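Forums > Home and Interiors > Surfaces and Finishes > Marks on dark tabletops

Posted by Wajid Bukhari, 25 Apr 2018
4 minute read

Wajid Bukhari
I am trying to settle on a maintenance routine for a dark matt table that gets daily use. The table is a Furnetti, bought second-hand, with no paperwork. The finish is a pigmented lacquer of some kind over a veneered board. It shows every fingerprint and there are two pale rings near the edge. So far I have tried a damp cotton cloth, a damp microfibre cloth, and a weak solution of washing-up liquid. The microfibre lifts the grease but leaves a slightly shinier patch where I rubbed hardest. Is the shine residue, or have I polished the lacquer?

gisler_owner
Polished it. A matt lacquer is matt because of silica particles near the surface. Rub those down and the gloss goes up, and it does not come back without refinishing. Use less pressure and more water, then blot.

Utar1968
Disagree, at least on the evidence given. Washing-up liquid leaves a film if it isn't rinsed, and the film looks exactly like a burnished patch under a lamp. Wipe one half of the patch with plain water twice, dry it, and compare. If the halves match, gisler_owner is right.

gisler_owner
Fair test. My money is still on the lacquer.

plainjoint
What lives on the table matters more than the cleaner. Unglazed foot rings on pots and bowls are the worst thing you can put on a soft finish. I stick felt under everything that stays put.

Wajid Bukhari
Bowl and cloth first, round board in the third. 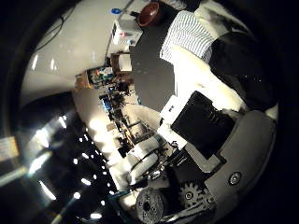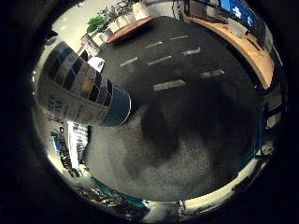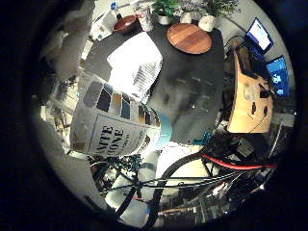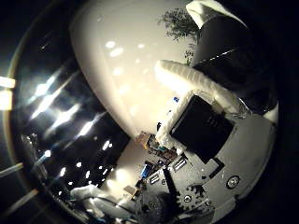 To answer plainjoint, I have felt under the heavier pieces but not under anything that gets moved at mealtimes. I did the water test this morning. The half I rinsed is duller than the other half, though still a little brighter than the surrounding surface. So it looks like some of each.

Utar1968
Then rinse the rest and leave it alone for a few weeks. Chasing the last of it with more rubbing will make it worse.

plainjoint
And the rings? Pale rings in lacquer are usually moisture trapped in the film. Time fixes a fair number of them. A hairdryer on low, held well back and kept moving, fixes some more.

gisler_owner
I would not put a hairdryer near a veneered board of unknown age. If the glue line is old or cheap you can raise a blister, and then you have a much bigger job than a ring. I did this to a sideboard in October and ended up slitting the veneer with a scalpel to get glue under it.

plainjoint
How close were you holding it? I have done five tables that way with no lifting.

gisler_owner
Close, I admit. Still would not recommend it to someone with no paperwork.

arov_finish
Trade finisher here. Both of you are partly right. Low heat is safe on most modern boards if you can keep your hand on the surface comfortably. Stop as soon as you can't. Do not use mayonnaise, toothpaste or ash, whatever you read elsewhere. The last two are abrasives and will give you a shiny ring in place of a pale one.

For general care on matt lacquer: plain water, well wrung cloth, dry with a second cloth. No wax. No silicone spray, ever, as it makes any later refinishing a misery. If you do cut back and respray, do the whole top. Spot repairs on a dark matt finish always show.

Wajid Bukhari
Thanks. What grit, if it comes to a full respray?

arov_finish
320 to key it, tack cloth, then two thin coats. People go up to 1000 thinking smoother is better and then the new coat peels.

Utar1968
Depends on the product. The data sheet for the one I use asks for 400.

arov_finish
Follow the sheet, then. 320 suits what I spray.

Wajid Bukhari
Understood. I will leave the shiny patch, try low heat on the smaller ring only, and order more felt.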